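Kasano Dream Journal, Second Edition
Hardcover, ruled, with an index you fill in yourself

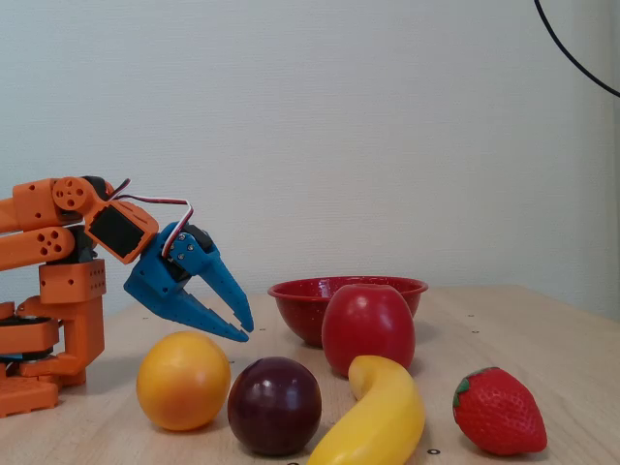 The first edition of the Kasano sold out in March, mostly to people who wanted something to do at four in the morning besides lie there. This is the second edition. It has a better spine and fewer inspirational quotations. The first edition had 20 of those, and the letters we got about them were remarkably consistent.

It is a book for writing down dreams. If you want a book that tells you what they mean, there are plenty, and most of them think it's about your mother.

What you get

261 pages, stitched, so it lies flat on a mattress or on a sleeping partner. Each dream gets a left-hand page for what happened and a right-hand page for what you remember once you've had coffee, and comparing the two is most of the fun. The lines are spaced wide for handwriting done in the dark with one eye shut. The paper is off-white and takes ballpoint, pencil and eyebrow pencil. Fountain pens will bleed through, and so will your faith in fountain pens.

The cover is dark green cloth with nothing printed on the front. Taner Taşdemir, who designed it, wanted a moon. He was outvoted. There is a very small moon inside the back cover, which he says was always part of the plan.

The index

This is the part people write to us about. The last 50 pages are a blank index with tabs down the side, and you enter things as they turn up: Teeth. Elevators. High school, naked at. High school, naked at, but this time as a teacher. After a few months you can look up every time you have missed a train, and you may find, as I did, that you have never once dreamed of catching one.

Effie Guthrie has kept a Kasano since the first printing, and her index has an entry reading "Cartoon dog, tax advice from," with six page numbers after it. She says some of the advice was sound.

New in this edition

A ribbon marker. The old one came loose, and we've stopped pretending that was a feature.
A pen loop that holds an ordinary pen. The old loop held a pen nobody makes.
A checkbox at the top of each page marked "I was me." Leave it blank if you were a cousin, a horse, or watching the whole thing as a movie.
A half-page box for drawings. Yours will be bad. Draw the hallway anyway, you'll want it later.

Gone from this edition

The mood wheel. The quotations. The sticker sheet, which Darragh Noonan misses and may have the remaining stock of if he emails us his address.

Questions we get

Is there an app?
There was going to be. It was called Gunolano, and testing it meant picking up a phone in the middle of the night, so the testers recorded no dreams and read a great deal of news.

Will it help me have lucid dreams?
Povilas Butkienė in our warehouse says it did for him. He used the gift of total control over his own imagination to reorganize a warehouse.

Can I use it as a regular diary?
We can't stop you. The "I was me" box may start to bother you.

Do you ship refills?
No, it's a book. When it's full, buy another one or start sleeping better.

Ordering

We printed 2000 of these, and the Stuvent bindery has made it clear it would like a rest before we ask for more. Books go out twice a week in a plain cardboard mailer. Returns are fine if the pages are blank. If they aren't, Umut Kahraman opens the returns, and he reads everything.

Page updated August 20, 2024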